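The sentence handed to Nima Heydari in March was 51 months. The charge was insulting public order, and the evidence was two short videos in which she read out the names of people held after the autumn marches. I have watched both. She doesn't raise her voice in either of them.

Her case got a day of attention abroad and then dropped out of the news. Foreign ministries issued the usual statements, all of them "deeply concerned". I used to help write statements like that, and I know how little work goes into them. Someone finds the last one, changes the name and sends it round for approval before lunch.

My complaint is about what follows, which in most cases is nothing. Kinga Szilágyi, a lawyer who has spent years on cases of this kind, keeps a list of 102 detained writers, actors and students whose names have been raised by at least one European government. She asked each of those governments what it had done after its statement. Most did not reply. Two said the matter was "kept under review".

There are things they could do. They could send a diplomat to every hearing, even when the diplomat is left standing in the corridor. Former prisoners say again and again that this matters, as guards and judges notice who has turned up. They could grant emergency visas to relatives, who are often the next to be called in for questioning. At present a family can wait up to 3,300 hours for a first appointment, which is more than four months of sleeping at different addresses.

They could also look harder at trade. Speeches about freedom of expression tend to come from one building and export licences from another, and the two seldom talk. Cameras and software that can pick a face out of a crowd are still sold as ordinary office security. I don't believe every sale should stop. Cutting off all business mostly hurts people who had no say in any of it. But a minister who signs a protest letter should at least know what was shipped that month.

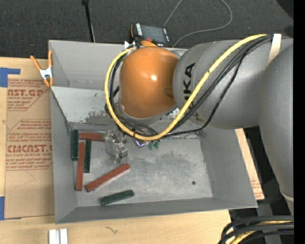 An orange and grey robot arm at an open metal bin.

Géza Tóth, who argues the opposite case in these pages, says that public pressure makes prisoners into bargaining chips and that quiet talks get better results. He is sometimes right. Quiet talks have brought people home, and no family should be pushed into publicity against its wishes. But quiet talks need somebody to be holding them. In Heydari's case her relatives asked for a private meeting twice and were sent a link to a web form.

Governments should publish a short report every year on each case they have raised, leaving out anything that would put a prisoner at risk. It would say who attended court, who met the family and when the name was last put to an ambassador. An official who has to fill in that page will want something to write on it.

Heydari's appeal is due to be heard in the same court that sentenced her. The hearing is listed for nine in the morning, and any embassy in the city could have someone there.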